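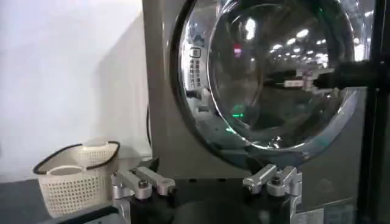

4.2 Repeat showings of older films

Does a re-released film draw a different audience from a new one? In the Ladton records the two audiences overlap, but the audience for re-releases books later, comes in larger groups and is less sensitive to the hour of the showing.

The present section deals with re-releases at the Citgate, a cinema with two screens in the centre of Ladton. Re-releases are defined as showings of a film at least ten years after its first run, whether from the original print, a restored print or a digital copy made for television. One-off charity showings were left out, as were films shown only as part of a school booking. Where a film had been shown in more than one language version, the versions were treated as a single title. This last choice affects the Tamil and Telugu titles most, as several were first made in one language and dubbed into the other within the same year.

The records come from two sources. The first is the door log kept by the cinema, which gives the title, the screen, the hour and the number of tickets torn. The second is the booking file supplied by Donder, the ticketing service used by the Citgate. The Donder file gives the time of each booking and the number of seats, but it does not hold walk-up sales. After the charity and school showings had been removed, 67 re-release showings remained, with 3,125 tickets torn between them. Of these tickets, more than 1,000 had no matching entry in the booking file and were treated as walk-up sales.

Matching the two sources was less simple than expected. The door log records a showing under its advertised hour, while the booking file records it under the hour at which the doors opened. For most showings the gap is fixed and can be allowed for. For double bills it is not, and these had to be matched by hand from the printed programmes. Two further showings could not be matched at all and were dropped before the totals above were drawn up.

The timing of the announcement was taken from the programme notes issued by Jitpraphai, the distributor of most of the re-released titles. These notes give the day on which a title was first made known to the public, normally by a title poster, and the day on which the showing hours were confirmed. In earlier work on new releases the first of these has been taken as the point at which interest begins to build. For re-releases we found it of little use. Bookings stayed close to nil after the title poster and rose only once the hours were confirmed, even where the lead actor had a large following in the town.

One reading is that the title poster does a different job in the two cases. With a new film it tells the public that the film exists, gives its name and fixes the look of the lead part. With an older film all three are already known. What the audience lacks is the place and hour, and the poster seldom carries either. A second reading is that those who go to re-releases plan as a group, and that a group cannot settle on a showing until the hours are known. The two readings are not at odds, and the records do not allow us to weigh one against the other.

Star billing was coded from the poster itself. A title was coded as star-led if the name of one actor stood above the title in larger letters than any other name, and as shared if two or more names stood at the same size. A third code, for posters with no name above the title, was set up but was used so rarely that it was later merged with the second. Star-led titles sold more seats per showing than shared titles on the larger screen. On the smaller screen there was no clear difference, and on weekday afternoons the order was reversed.
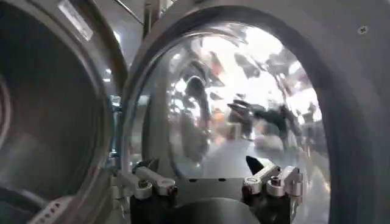
The position of the poster in the foyer was also coded, as past studies have tied it to walk-up sales. At the Citgate, posters for re-releases hang either in the flat wall cases beside the ticket desk or on the side wall leading to the smaller screen. Both positions are glazed, and the glazing matters to whether the lettering can be read from the street door. Flat glass gives back a plain reflection which a viewer can step out of. Domed glass, such as the window in the open front-loading washing machine door in Figure 2, presents a curved surface, and a reflection on glass of that form shifts and stretches as the viewer moves. None of the cases at the Citgate is curved, so no correction for this was made. It would be needed at any cinema that still uses rounded display fronts, and the coding sheet has a space for it.

Walk-up sales were higher for titles hung beside the ticket desk. The difference should be read with care. The desk cases are given to titles the cinema expects to do well, so that position and expected demand cannot be pulled apart in these records. An attempt was made to use the weeks in September when the desk cases were out of use for repainting, during which all re-release posters hung on the side wall. Walk-up sales in those weeks were in line with the rest of the season – a result which argues against a strong effect of position, though the number of showings was small.

The hour of the showing had less effect than for new films. New films at the Citgate follow the usual pattern, with a strong evening peak and weak late mornings. Re-releases held up well in the morning, above all for family dramas and films based on religious stories. Action titles were closer to the pattern for new films. We did not find that the length of the film changed this, although the longest titles were never placed in the last slot and so could not be tested there.

Three limits apply to what has been said. The records cover a single cinema, and Ladton has no other that shows older films on a regular basis. The walk-up figure rests on the lack of a booking entry and will include some bookings lost from the file. Lastly, group size was taken from the number of seats in each booking, which treats friends who booked apart as separate groups and so understates the true size. The last of these works against our main finding on groups and would, if corrected, make it stronger. Section 4.3 takes up the price of seats, which was held the same for all re-release showings in the period covered above.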